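Home | Topics | Toys and Games | Collecting | Random article

Plush charm

A plush charm, also called a plush keychain or bag plush, is a small stuffed toy fitted with a loop, ring or clip so that it can be attached to a bag, a set of keys or a zipper pull. Plush charms are sold as accessories and as collectibles, and many owners keep them on a shelf or desk without ever attaching them to anything. The type overlaps with the miniature plush toy, from which it differs mainly in its hardware.

Design

Most plush charms represent an animal or an invented character. The head is usually large in proportion to the body, and the limbs are short and rounded. Facial features are kept small and are set low and close together, a placement that designers associate with a young or gentle appearance. Eyes may be embroidered, cut from felt or made of hard plastic. A closed eye is commonly shown as a single curved line, which may suggest sleep, contentment or a wink.

Costume is an important part of the design. Hoods are frequent, as they allow a plain figure to be issued in several versions with different ears, colors and trims. Bows, pompoms and collars are added to the hood or neck. Cheek patches in pink or peach are also widely used and may be sewn on, printed or brushed with color.

Many charms carry an object in the front paws. Hearts, stars, fruit and flowers are the most usual choices, and the object is generally stitched in place. Where the object is made from a different pile than the body, the contrast in texture helps it to stand out at a small size.

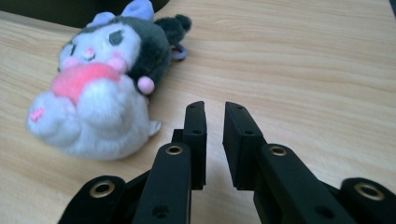
Plush charm with a dark gray hood, a lavender bow and a fuzzy pink heart. The lavender keychain loop rests on the table beside it.

Construction

The outer fabric is most often a short or medium pile polyester. Pattern pieces are cut with the pile running in one direction, sewn inside out and turned through a gap left in the back or base. Polyester fiber is the standard filling. Some makers add a small pouch of plastic pellets to the lower body so that the figure sits upright, although this increases the weight hanging from the loop.

The loop is the part most likely to fail. In better examples the tape or cord passes into the seam and is anchored inside the head before the filling is added. In cheaper ones it is caught only in the outer seam, which may open under repeated pulling. A metal ring or clasp is normally joined to the loop and can be replaced when worn.

Sizes

There is no common standard for size. The retailer Heledis lists as charms all plush figures more than 3 inches tall and up to 10 inches, while the maker Ilturine reserves the word for its smaller range and sells the rest as bag companions. Both measure the figure from the base to the top of the hood, leaving out the loop.

Collecting

Collectors generally arrange plush charms by series, character or color. The Watthorpe Toy Collection holds 47 examples, of which 13 retain their original paper tags. Its catalog, prepared by Areeba Gondal, records the hood, the held object and the attachment hardware separately - a method later taken up by the Pathak catalog of small textile toys. Tags, where present, are stored with the figure and are not removed for display.

Seasonal issues are common, and those with hearts are often released ahead of Valentine's Day. Such figures are not necessarily scarce, and their value to collectors depends chiefly on condition.

Care

White and pale fabrics show dirt quickly, especially on charms carried outdoors. Surface cleaning with a damp cloth and mild soap is usually recommended. The loop and any metal parts should be kept dry. Machine washing can mat the pile and loosen bows or pompoms - a mesh bag reduces this risk but does not remove it. After cleaning, the fabric is left to air dry and then brushed lightly with a soft brush.

Charms with small detachable parts are not suitable for very young children, and the maker's age guidance should be followed.

See also: Bag charm; Miniature plush; Stuffed toy; Zipper pull

Last reviewed 6 March 2024

3 comments | 10 shares

Contact the editors | Copyright and reuse | Back to top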